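The Gravel Vote

I should say up front that I only ran for town council because of the stop sign at Cadero Road, which had been lying in the ditch since May and which I personally stood back up twice.

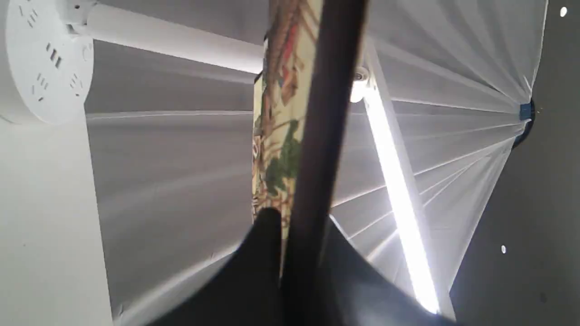 Anyway, I won by 3 votes. You'd think winning by that much would make a person humble and careful, and it did, for maybe a week. Then I got my name plate and my key to the copier room and started saying things like "the district" when I meant my street.

The call came in the fall of my first year. The man had a lovely voice, I'll give him that, the kind that makes you sit up straighter in your kitchen. He said he was with Zwane Partners, and Zwane Partners wanted to reopen the old gravel pit out past the reservoir, and would I have lunch with him? I said I'd have to check my calendar. My calendar had a dentist appointment on it.

We met at the Purel, the nicest place in the county if you don't count the one in the casino. I had never eaten there on a weekday. I ordered the trout and he ordered the trout too, and I remember thinking, well, there's a man who listens.

He talked about my stop sign. I swear! He'd looked me up. He knew about the ditch and the two times I'd gone out there with a shovel, and he said that was what public service looked like where he came from. (I never did find out where he came from.) By the time the coffee showed up I was telling him which of my fellow council members were soft on gravel and which ones would need a visit. I drew him a seating chart on the back of the dessert menu. I put little stars on it.

Then he slid an envelope across the table and said it was for my expenses.

I want to be careful about this part, because I've told it a few ways. When I told my sister, I pushed the envelope right back. When I told the lawyer, I said I hadn't understood what it was. What I did was put my hand on it. I left my hand there while he talked about truck routes, and it was a thick envelope, and I thought about my roof. I thought about the roof for a good long while. Then I said I needed the restroom, and I walked past the restroom and out the kitchen door and sat in my car with my napkin still tucked in my collar.

I left the envelope on the table. I also left the seating chart.

So that was bad. I drove home and didn't tell a soul. I voted on the culvert budget and the library hours, and every time somebody said the word gravel I got very interested in my water glass. Zwane never called again. I kept waiting for that voice.

The letter got to my house on Friday, November 6, 2015. I know because it's stapled inside the folder the lawyer gave me, and I've looked at it more than I've looked at some of my relatives. It came from the county ethics office, and it had a copy of the dessert menu in it. My handwriting, my little stars. You could see the price of the cheesecake.

They'd been looking into Zwane for a year, it said. He'd had lunch with half the elected people between here and Drevari. Some of them took $1,000 and some took a good deal more, and one of them apparently asked if he could have it in boat parts. They wanted to know if I would come in and talk.

I put on my funeral blazer and went in. The woman across the desk had a plain face and a huge binder, and she asked me to describe the lunch, so I started in on the version where I pushed it back. I got as far as the trout.

"Take your time," she said. She wasn't mean about it at all - she even slid me a box of tissues, which I thought was a bit much until I used 10 of them.

I told her about my hand. I told her about the roof and the napkin and the back door, and she wrote it down, and then she turned to page 234 of that binder and asked me what the stars meant.

"Those are the ones who'd say no," I told her.

She looked at the menu for a minute. There wasn't a star by my name. I'd drawn myself at the end of the table, a little square with nothing next to it, and I hadn't noticed until right then.

I drove home the long way, by Cadero Road. The sign was down again. I had the shovel in the trunk.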